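Incidencia 2042: la pinza toca el riel inferior del escurridor al colocar platos
Proyecto: Satimwood
Celda: simulada, brazo único, pinza de dos dedos
Abierta por: Shuk-fan Liao
Asignada a: Trygve Backlund
Fecha de apertura: 1/12/19
Prioridad: media
Estado: resuelta, pendiente de pasar los cambios a la celda física

Resumen

Desde que se actualizó el modelo del escurridor turquesa, la tarea de colocación se detiene por fuerza de contacto antes de llegar al compartimento. El brazo no da error de articulación. El aviso que queda en el registro es siempre el mismo, el 332 (contacto no esperado durante la aproximación), y a partir de ahí la celda pasa a pausa y hay que rearmar a mano.

Pasos para reproducirlo

1. Arrancar la celda con la configuración por defecto de Satimwood.
2. Cargar el escurridor desde la biblioteca Chauvin, versión nueva.
3. Lanzar la rutina de aproximación en vacío, sin plato.
4. Esperar a que la pinza baje hasta la cota de entrada.

Resultado esperado: el dedo pasa por encima del riel y entra entre dos separadores.
Resultado obtenido: el dedo se queda bajo, delante del riel, y salta el 332.

Comentario de Shuk-fan Liao

Adjunto la vista de la cámara de muñeca. He repetido la prueba con el escurridor recolocado y con la semilla fija y el comportamiento no cambia. Con el modelo antiguo la misma rutina termina bien, así que descarto la cinemática del brazo.
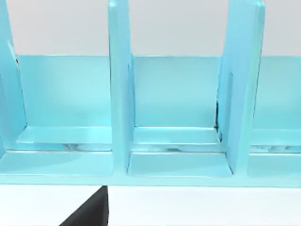 Vista de muñeca: punta del dedo a la altura del borde inferior del riel, a la izquierda del centro.

No he tocado los parámetros del controlador. El límite de fuerza sigue en 5 N, que es el valor que usamos en toda la fase de puesta a punto. Subirlo quitaría el aviso, pero prefiero no hacerlo sin saber de dónde sale el contacto.

Comentario de Trygve Backlund

Recibido. Antes de mirar nada más necesito que compruebes tres cosas:

- El origen del modelo nuevo. En el antiguo estaba en la base, en el centro. En Chauvin hay piezas exportadas con el origen en una esquina.
- La malla de colisión. Si se generó como envolvente convexa, los huecos entre separadores quedan rellenos para el motor de física aunque en la vista se vean abiertos.
- La longitud del dedo en el fichero de la herramienta. En noviembre se cambiaron los dedos y no sé si la celda simulada recibió ese cambio.

Respuesta de Shuk-fan Liao

Origen: correcto, en la base y centrado. La posición que lee la rutina coincide con la del visor.

Malla de colisión: tenías razón, es una envolvente convexa. Activé la vista de colisiones y sale un bloque cerrado que llega hasta lo alto de los separadores. Las ranuras tampoco existen para el motor.

Longitud del dedo: el fichero de la herramienta dice 92 mm. No tengo a mano la medida del dedo nuevo.

Respuesta de Trygve Backlund

El dedo nuevo es más largo que el que figura ahí. Hay entonces dos fallos a la vez y por eso el aviso despistaba. La malla cerrada explica que no se pueda entrar en el compartimento. La longitud mal puesta explica que la punta vaya más baja de lo que cree el planificador.

Propongo arreglarlos por separado y probar entre uno y otro:

1. Sustituir la malla de colisión por una descomposición en piezas: una por cada separador, una para el panel trasero y una para el riel.
2. Probar en vacío.
3. Actualizar el punto de herramienta con la medida tomada en el dedo real, desde la brida hasta la punta.
4. Volver a probar, primero en vacío y después con plato.

Para el paso 1 se puede usar el conversor de Nullden, pero hay que desactivar la opción de fusionar volúmenes próximos. Si se deja activada, vuelve a cerrar las ranuras. Guardad la malla vieja con otro nombre, no la borréis.

Registro de la intervención

Malla regenerada. En la primera pasada el conversor unió el panel trasero con los separadores porque me dejé puesta la opción de fusionar. Segunda pasada sin ella: los volúmenes salen separados y en la vista de colisiones se distinguen los huecos.

Prueba en vacío tras el cambio de malla: sigue saltando el 332, ahora solo contra el riel. Era lo esperable con el punto de herramienta todavía sin corregir.

También revisé la geometría desde un ángulo más bajo para comparar la malla con la pieza visible, sobre todo el escalón del borde superior del separador y la ranura alargada que lo atraviesa.
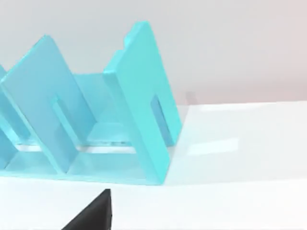
La malla nueva sigue el contorno de los separadores con bastante fidelidad. En la zona de la base he dejado los volúmenes algo simplificados; para esta tarea el dedo no tiene que pasar por debajo y una malla más fina solo haría la simulación más lenta.

Después actualicé el punto de herramienta y recargué la celda completa. Atención a esto: con recargar solo el brazo no basta, el planificador conserva la medida anterior en memoria y parece que el cambio no hace nada. Perdí un buen rato ahí.

Prueba en vacío: termina sin avisos.
Prueba con plato: termina sin avisos.
Repetida con el escurridor girado: termina sin avisos.

El límite de fuerza no se ha modificado.

Comentario de Trygve Backlund

Conforme. He revisado el registro y no veo contactos durante la aproximación. Dejo anotado lo que falta para la celda física de Flullness:

- Copiar el fichero de herramienta corregido. La malla no hace falta copiarla al controlador, solo la usa el planificador.
- Hacer la primera bajada a velocidad reducida y con la mano en el paro.
- Comprobar el apriete de los dedos antes de dar por buena la medida. Si el dedo está mal asentado en la mordaza, la cota de la punta cambia.
- Añadir a la ficha de cambio de dedos una línea para actualizar la celda simulada.

Shuk-fan, cuando esté copiado el fichero avisa en esta misma incidencia y la cierro.

Respuesta de Shuk-fan Liao

Fichero copiado y ficha actualizada. La bajada a velocidad reducida queda para cuando se libere la celda, ahora está ocupada con otra tarea. Adjuntaré el registro al terminar.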